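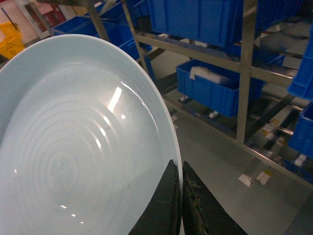

Serving plate, pale blue glaze, ringed center. Steel rack behind.

Perkar Tableware Exchange > Storage and Handling
Topic: Upright or flat storage for large glazed plates

stores_desk
Posted Saturday, June 19, 2021
The Kandell dining hall is revising its storage guidelines for large round plates. The current text, in force since January, requires flat stacking with a felt sheet between pieces. Members are invited to comment on whether upright storage should be permitted on open steel racks.

glazeandfoot
Upright storage should be permitted, provided the rack has dividers. Flat stacks place weight on the center of the plate below, and the raised rings on this pattern will show wear there first.

hallservices2
I must disagree. We stored 90 plates upright at Usuga for one season and recorded 13 rim chips. The rims are thin and receive every knock. Our flat stacks had 2.

glazeandfoot
Were dividers fitted at Usuga?

hallservices2
Wire dividers, uncoated.

linen_and_ware
Uncoated wire would account for much of that. Please also note the dark specks in the glaze near the center. Our department enters such marks on the intake sheet so that they are not later reported as damage.

stores_desk
Thank you. The specks will be entered. Would members accept upright storage with coated dividers, lower shelf only?

hallservices2
Not for this pattern. I would accept it for the heavier Brokutow ware.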